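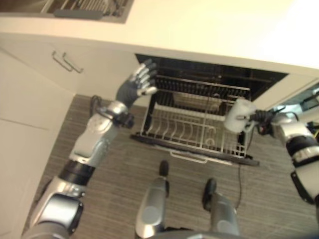 Loading and Care of the Kitchen Dishwasher
Household Guidance Notes – Todorova Residences

Residents are asked to read these notes before using the shared kitchen. They apply to the Lelell machine on the ground floor and to the older model upstairs.

Scrape plates into the food bin before loading. Rinsing under the tap is seldom needed, though dried egg and porridge should be soaked in the sink first. Mugs and glasses go upside down and slightly tilted, so that water does not collect in the base. Leave a small gap between pieces of china; they chip when they knock together during the wash.

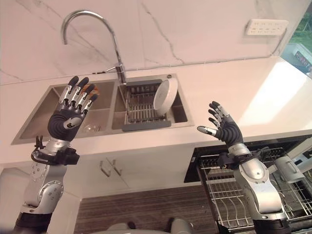

Skakel, December

The following points replace the sheet previously kept inside the cupboard door.

Keep both sides of a double sink clear while the dishwasher is being filled. Large pans may wait on the worktop, but knives must not be left in soapy water. Wipe a stainless steel sink along the grain with a soft cloth and a little washing-up liquid. Bleach and wire wool are not to be used on it.

Pull the lower rack out fully before loading and push it back with both hands. Should it catch, look for a handle or a spoon that has slipped through the wires – forcing the rack will bend the runners. The filter is to be lifted out and rinsed every 25 washes, and the record card initialled by whoever has done it.

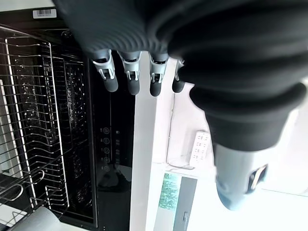
Should plates face the same way in the rack?
Plates should face the centre of the machine, where the spray is strongest. Put one plate in each slot, with the larger ones towards the back so that the spray arm turns freely.

At the end of the programme, open the door slightly and wait five minutes before unloading. Empty the lower rack first. Water held in the hollows of upturned mugs will otherwise drip on to clean plates. Bowls that are still damp should be dried by hand and not stacked. 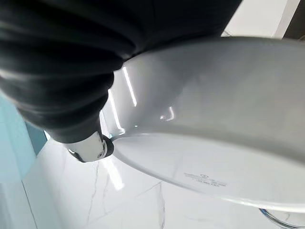 Frøydis Engström writes that a spoonful of bicarbonate of soda on a damp cloth removes tea stains from white china, and asks that it be added to these notes. It has been tried on the Bruleler cups with good results. Cups with a gilt rim should be washed by hand.

Requests for salt and rinse aid should be passed to Drita Hodžić before 5 p.m.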